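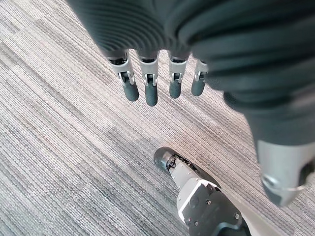
Gray stripes, and plenty of them.

The Floor Under Your Feet

I have spent 14 years writing about paint, lamps and sofas, and in all that time I gave maybe one paragraph to office carpet. Then in January my own workplace moved across town, and suddenly carpet was all anyone wanted to talk about.

Our old building had a green wall-to-wall that smelled like soup. (I loved it. I was alone in this.) The new place came with a bare concrete slab, and we had five weeks to pick something to put on it. My boss looked around the meeting, saw the person with the decorating column, and that was that.

So I called Ginette Lachance. She has been selling floors at Bovell longer than I've been buying shoes for myself, and she talks about yarn the way my uncle talks about trout. Her first question was where people would walk when they were in a hurry. I had no clue! I said probably to the coffee, and she wrote that down.

She sent two sample boxes. One was the Wikari, a soft oatmeal loop I wanted to lie down on right there in the mail room. The other was the Uvdale, darker and flatter and, I thought, a bit dull. I carried both home, dropped them by the back door and let my family go in and out over them for a weekend. Spring mud, a dog, two teenagers with cleats. By Sunday night the Wikari looked like something you'd find under a car, and the Uvdale looked fine. I vacuumed it once and put it back in the box.

Pattern does most of that work, Ginette told me. A plain floor shows every crumb and every dent from a chair leg, while a busy one in a few close shades lets your eye slide right over them. Hotels have known this forever, and so has every airport I've ever slept in.
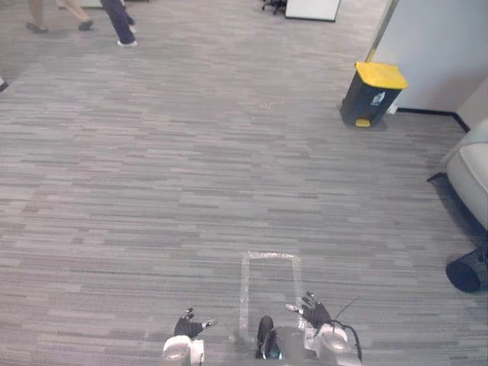

Short streaks in close shades of gray.

Then there's the question of squares or rolls. A roll gives you fewer seams, and in a bedroom I'd still choose it every time. For an office I've come around to squares, mostly on account of what happened at Leclerc, the print shop where my sister keeps the books. A toner cartridge burst in the hallway and they had the bad squares up and new ones down before lunch. They'd stashed a spare box in the supply closet. Buy the spare box, please, and buy it with the main order so the color matches.

We ended up spending $800 more than planned, nearly all of it on leveling the slab, and I got some looks for that. If you're doing this yourself, have someone check the concrete before you fall for a sample. I did it the other way around and had to go back to my boss with my hat in my hand.

I did keep one piece of the Wikari, by the way. It's under my desk at home, where I take my shoes off, and the dog has mostly claimed it.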